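About Wundell

Wundell is a small school for the everyday work of keeping a home. We teach bed making, laundry folding, closet sorting and the putting-away of all the things that end up on a chair by the bedroom door. We love this stuff! Most of us grew up in houses where somebody knew how to fold a sheet so it lay flat on the shelf, and most of us never thought to ask how it was done until we had a shelf of our own.

We started in Brisden with one borrowed room over a dry cleaner and a class list of nine. The first course was four evenings on shirts. People kept asking about quilts, then pillowcases, then what to do with the quilt while you're dealing with the shirts, and by the end of that first August we had a full bedroom course on our hands. We now run 123 classes a year, and 366 people have finished the bedroom course since we began offering it.

How we teach

Our classes happen in lived-in rooms. A bare table is fine for learning the steps of a fold, but at home most folding gets done on the bed, with a soft surface underneath, a quilt that slides around and pillows that take up half the space you wanted. So that's where we practice. Students come in whatever they're comfortable in (checked pajama-style shirts are very welcome, and so are face masks if you like to wear one around laundry and bedding). 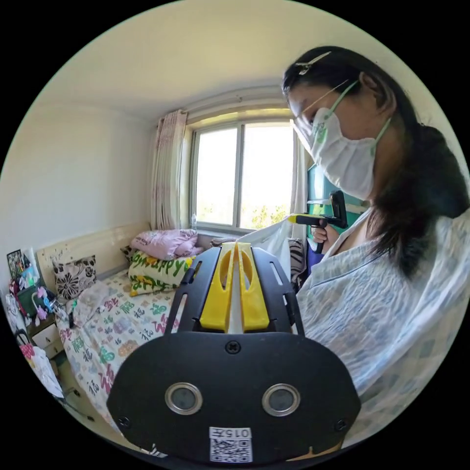

The first thing we work on is clearing a landing spot. Push the pillows to the far edge, pull the quilt smooth with both hands, and leave yourself a patch in the middle as wide as your elbows. One item goes in that patch at a time. It sounds almost too simple, but it changes the whole job - you stop digging in the pile and start working through it. After that we get into the folds themselves. Shirts go face down, sleeves in, bottom third up. Towels go in half the long way first, and then we argue about the rest, because every family does towels differently and ours is no exception.

We go slowly. A class covers a handful of items and you repeat each one until your hands stop waiting for instructions. Some students get there in ten minutes with a towel and then spend a whole evening on one fitted sheet, and that's a perfectly good evening.

What we cover in the bedroom course

Week one is the bed itself: sheets, corners, and how to shake out a quilt without knocking over the lamp. Week two is small cloth items, meaning shirts, towels, pillowcases and socks. Week three is the awkward things, like throws, cushions, and blankets too thick for any drawer. Week four is the room around the bed, including cabinets, window sills and the floor on the side you don't look at.

We're big believers in color, by the way. Students sometimes arrive thinking a tidy bedroom has to be white on white, and we couldn't disagree more. Bring the loud quilt! Bring the flowered pillow and the stripes that don't match it. A patterned cover can even help you, as you can use a repeated shape to check whether you've pulled it on straight. Plain cloth shows up beautifully against a busy print too, and beginners find it much easier to see their edges that way.

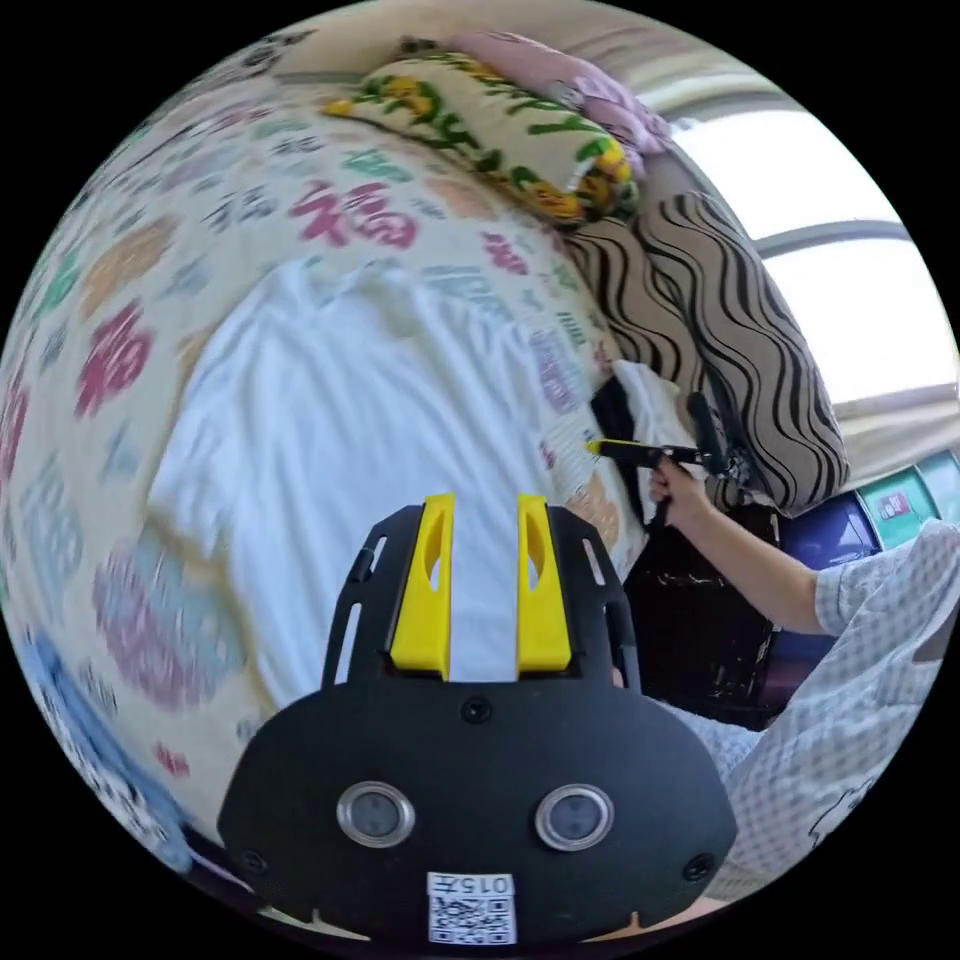
White cloth on a cream quilt with a pink "福" character, pillows along the far edge of the bed.

Daylight matters to us as well. Where there's a window near the bed we open the curtains before we touch anything. Creases you'd miss under a ceiling bulb are easy to spot, and it's just a nicer way to spend a morning.

Where to find us

Our main rooms are still in Brisden, now on the ground floor at 158 Achari Street, with a second site at the Stumex building across the river. Stumex has the larger closets and hosts most of our seasonal storage classes. Achari Street has the better kettle. Both have step-free entrances and a place to leave strollers, and you can bring a bag of your own laundry to either one. Clean, please - we do not teach washing yet, though we get asked every single term.

Class sizes stay small so everyone has a bed or half of one to work on. If you'd like to visit first, sit in on any week two session free of charge. Bring a shirt you've never managed to fold well and we'll start with that.

Gift vouchers can be picked up at either front desk, and the fall timetable is posted on the classes page. Page last updated 27/09/2025.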